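Small Commercial Property, Session 4
Reading a Listing Before It Reads You

Last week we dealt with leases. Tonight is about the stage before that, when all you have is a paragraph of cheerful adjectives and a price. Please bring the Wakard listing with you. If you left it at home, share with a neighbor and look sorry.

1. Gross rent

The Wakard place is a former feed store with 9 rental units at the back. The seller gives gross monthly rent as $3780, or $420 a unit. The arithmetic is fine. The trouble is the word "gross," which here means every unit let, every tenant paying, and nobody's brother-in-law keeping a boat in number six for free.

Ask for the rent roll. If what you get is headed "projected," you have been handed a wish. 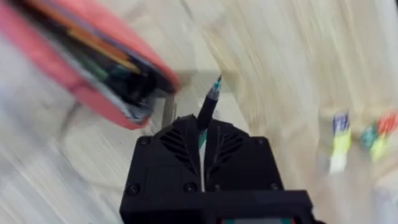 A rent roll should show the tenant, the start date, the rent agreed and the rent received. Those last two columns are often strangers to each other. Ask for bank deposits covering the same months and lay them side by side.

2. Vacancy

Take two empty units out of the Wakard figures and the monthly gross drops by $840, to $2940. Taxes and insurance do not drop with it. Sellers like to quote occupancy in the best month of the year, so ask for November as well.

3. Things the adjectives are hiding

"Flexible space" – no one has worked out what it's for.
"Tenant in place" – find out whether the tenant knows about the sale, and whether the tenant is the seller's mother.
"Priced to reflect condition" – bring boots.
"Income potential" – see section 1, second paragraph. 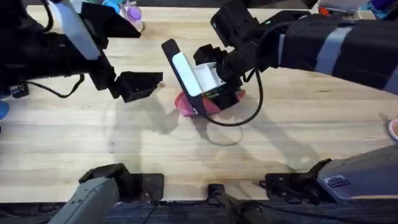

Photo: Nidach

4. Expenses

The Moodley listing, page 2 of your packet, shows annual expenses on a single line. Break it up: property tax, insurance, utilities, repairs, snow removal, management. If the owner does the managing for nothing, put in a fee anyway. You may be willing to answer the phone at midnight for free, but your lender won't assume it.

Check whether the tax bill will be reassessed after the sale. The current owner bought 14 years ago and may be paying on a value you will never see again.

For next time

Rework the Zamine listing with two vacancies and a management fee. Write down 4 questions for the seller, none of which can be answered with "absolutely."

Lerato Zwane
Handout revised July 7, 2019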